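Kulville Shared Systems Users' Group
Minutes of the March meeting

Present: Zerrin Kahraman (chair), Amerley Akolgo, Yasmine Belkadi, Kwesi Mahama (minutes)
Apologies: Naa Amoah
Started 2.05 pm

1. Minutes of the last meeting
Agreed, with one correction. The storage bill was described as "under control". Yasmine asked for this to be changed to "not yet checked". Changed.

2. Moving the booking system to Filon
Amerley presented the supplier's proposal to move the booking system off our own server and on to Filon's hosted service. The quoted saving is £2,879 a year. Zerrin asked what the figure was measured against. It assumes we switch off the old server on day one, which we can't do while the archive still sits on it. Amerley accepted this and will ask for the sum to be done again with both running for 10 months.

Yasmine said the phrase "no downtime" appears on every page of the proposal and is missing from the contract. The contract offers service credits, and we would have to claim them ourselves. She would like to see one outage report from an existing customer before going further.

Kwesi asked how we would get our data out again if we left. The proposal says "on request" – no format, no time limit, no price. The meeting was not happy with this.
Decision: no signature this quarter. Proposal to come back with the gaps filled.
Action: Amerley

3. Backups
The nightly job has shown green all winter. Zerrin asked when anyone had last restored something from it. There was no record of a restore since the job was moved to Fedance. Kwesi's view is that a green tick shows the job finished and tells us very little about what is in the file.
A test restore of the bookings database will be done on the spare machine, and the time taken written down.
Action: Kwesi, with Naa if she is free

4. User accounts
There are 400 accounts on the system. Yasmine does not believe we have 400 users. The list includes shared logins for the front desk and at least one called "test2". Naa had sent a note suggesting that anything unused for a year be disabled and left for a month before it is deleted. Agreed, apart from the shared logins, which need a separate conversation with the front desk.
Action: Yasmine to circulate the list

5. Monitoring tool
The Issahaku trial has 2 weeks left. So far it has sent plenty of alerts, most of them about itself. Amerley thinks the thresholds were never set properly and asked for more time. Zerrin was doubtful but agreed to let the trial run its course. It will not be extended, and the card details are to come off the account before it ends.
Action: Amerley

6. Any other business
The wiki page on passwords still gives the old advice about changing them monthly. Kwesi to rewrite.

Next meeting: April, same room, 2 pm. Papers to Zerrin beforehand, please, and in a format that opens.
Closed 3.20 pm

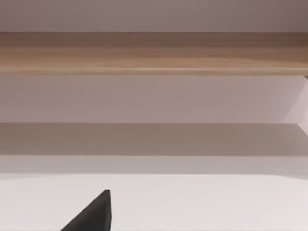 Dark gripper finger against a pale surface, computer render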